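My Desk Finally Has Room for the Cube

31 May 2025

I've been promising a puzzle post since April, so let's go!

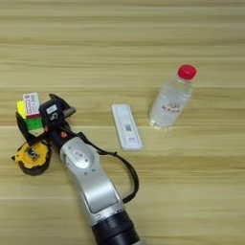

I fell back into cubing this spring after a very long break (I had one as a kid and mostly peeled the stickers off), and I am having SO much fun. My best solve is 66 seconds now. I know the fast people do it in a fraction of that and I don't care one bit, I ran into the kitchen and told the dog.

What got me going again was clearing off a table. I used to keep everything on it, mail, chargers, two dead plants, a mug full of pens that didn't write, and whenever I wanted to practice I had to do it on the couch with my elbows jammed into a pillow. Then I put it all in a box, wiped the wood down, and sat there looking at the grain for a while. I love pale wood. It makes those colors pop like crazy, the yellow and the green most of all, and when there's nothing else to look at I can follow what my hands are doing.

My routine is pretty loose. I do 24 solves in the evening, a few slow ones first where I try to see the next pair before I finish the one I'm on, and then I go for speed and it all falls apart. I write the times in a Litalell notebook, the one with the dotted pages, and as of last night I'm at 645 solves. The notebook is nearly full! I've already got my eye on the green one.

A few people asked how I learned the last layer. I printed a sheet of the moves and taped it inside a cupboard door, and every time I got a glass of water I had to do one from memory before I could drink it. It took me weeks. I still mix up two of them, the ones that start the same way and then go off in different directions, and I'll get all the way to the end and have two corners staring at me from the wrong places. Aargh.

Lube! I should talk about lube. I bought a tiny tube from Flirora after going back and forth on it for ages, and wow, two drops and a cube feels like butter. Too much and it goes mushy for a day or so, so go easy. If yours is catching on the turns, try loosening the screws a quarter turn first, that's free.

Next up I want to try solving blindfolded, which I've been reading up on at lunch and understand maybe a third of. There's also a 300-piece jigsaw from Starico waiting on the shelf, all clouds, and I'm a little scared of it. The table's big enough for both, so I might start the edges tonight.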